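How I finally stopped losing in Pukolora (mostly)

I have to start with a confession. For two winters I told my friends that Pukolora is a game of luck, and that people who win often are only people who play often. I said this because I was losing. My account was stuck in the lower half of the ladder, and every evening at nine I sat down, lost three matches, and went to bed angry. My wife began to call it "the angry hour."

Now I am at place 370 on the regional ladder. It is not a very impressive number and I don't write it here to boast. But I was outside of the first few thousand before, so something changed, and two people in my guild asked me to write down what it was.

For those who don't know it, Pukolora is a strategy game for two players, made by a small studio called Lelotero. Each player leads a caravan over the same map, and the map is new in every match. You buy goods, hire guards, block roads, and try to be the first who brings the full load to the city of Menavstead. A match takes twenty minutes if both players know what they do. When I play against my brother it takes an hour, and he still says it was too short.

The first thing I changed was the number of caravans. There are 77 of them in the game at the moment, and I had the bad habit of playing a different one every day. I liked the pictures and the small stories on the cards. But each caravan has its own speed, its own price list and its own special move, and I could never remember which was which. In the middle of the match I was reading my own cards like a newspaper.

So I chose two, and I made a promise to play only these two until the end of the season. One is the Salt Family, which is slow and rich. The other is Doležal, which is a mail coach with only one guard, and it runs over the mountain roads faster than everybody else. I chose Doležal because of the name, I admit. It sounds like the dentist I had as a child. After two weeks I noticed that I no longer looked at the price list at all, and I had my eyes free for the other player.

And this was the second thing, the other player. Before, I made my plan in the first minute and I followed it like a train follows the rails. If my opponent bought all the horses in the north, I was surprised every time. A stronger player from our guild watched one of my matches and told me, very politely, that I was playing alone. I was a little offended. Then I watched the recording and I counted how many times I opened the other player's camp window. It was one time, and it was by mistake.
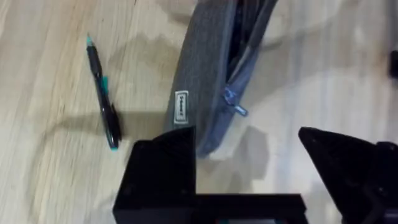

The recordings deserve their own part, as I think they helped me more than anything else. The game saves your last matches for you in the menu under the small clock, and for a long time I thought this was only for people who make videos. Now I watch one lost match in the morning, with coffee, before work. I don't watch with the mouse in my hand. I take a slim black pen with a teal tip and write only the moments when I spent money, because this is where my matches go wrong. One line for each moment, not more. When I tried to write everything, I stopped after two mornings, it was like homework. With the short lines I can keep going, and after a week the same mistake stood on the paper so many times that I was ashamed of it: I always buy the second wagon too early.

Let me explain the wagon, it may be useful for somebody. The second wagon gives you up to 8 more places for goods, and when you see this number in the shop it is very hard to say no. But the wagon also eats. You pay for it every turn, full or empty, and in the first part of the match you don't have enough goods to fill it. So you drive an empty wagon through the desert and pay for the pleasure. My rule is now that I don't buy it before turn seven. With the Salt Family sometimes even later. With Doležal I often don't buy it at all, and I win with one small wagon while the other player is still loading.

There are exceptions, of course. If the map gives you a harbor next to the start, buy it early, the harbor fills everything. And if your opponent blocks the south bridge, you will need the long road, and on the long road you want the place for water.

The third thing is about roads, and here I still make many errors. Blocking a road costs two guards. I used to block every time I could, it gave me a nice feeling of power. But a blocked road is blocked for you also, and a good opponent sees from your block where you don't want to go. Against weak players it works. Against players above me it was like sending them a letter with my plan inside. Now I keep my guards at home until I see the other wagon come out of the second town, and then I block only if it costs him at least two turns. If I can't say quickly how many turns it will cost, I don't do it.

I should say something about the last update too, as many people are writing angry comments about it. Lelotero made the mountain roads a bit slower and gave the river boats a better price. Yes, it hurts Doležal. I lost five in a row on the first evening and I also wrote an angry comment, which I deleted the next day. But I think now the change is correct. Before it, you saw the mail coach in almost every match near the top, and the river was only decoration. Last night I lost to a boat caravan for the first time in my life and it was a beautiful match, he used a small river I didn't even know was there.

What I don't like is the new shop window. It opens by itself after each match, and the button to close it is gray on gray. I have nothing against paying for a game I enjoy, and I bought the winter colors for both my caravans. But let me see first if I won.

Some small things, in no order. Turn off the music of the market, it hides the sound when the opponent hires a guard. Change the key for "end turn" to something far from the others (I ended my turn by accident in a match I was winning, and I still think about it on the bus). Don't play after eleven at night. And if you lose two times, stop and do the dishes. I don't know why it works, but my third match after dishes is usually a good one.

The season ends in September, and I would like to reach the first three hundred before this. The places there move slowly, and on some evenings I win four matches and climb only a few steps. My guild is organizing a little tournament before the end, only for caravans that are not popular, so no Doležal for me. I am learning the Beekeepers. They are slow, they are poor, and their special move makes the opponent's horses afraid for one turn. So far I won one match with them, against my brother.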